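Workshop > Pilla hand grippers > Set-up guide > Section 5

30/12/2024 - Lahcen Zaki

5. Checking the grippers at the cabinet

Do this check after mounting the marker blocks and before any recording.

1. Stand facing the cabinet, one gripper in each hand.
2. Hold both out toward the countertop with the marker blocks in clear view.

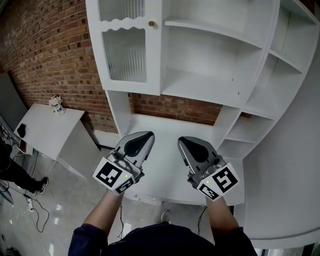
Fig. 8. Both grippers held toward the countertop.

3. Check that the indicator light on each gripper is green.

CAUTION: Keep cables clear of your feet. Pull on the plug, never on the cable.

4. Open the live view in Stavo and set brightness to 100.
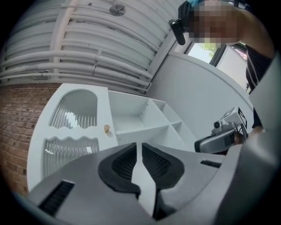 5. Close the fingers slowly until the pads meet - stop if they bind. Repeat for the other gripper.

NOTE: If the pads meet off center, loosen the 2 finger screws, realign and go back to step 3.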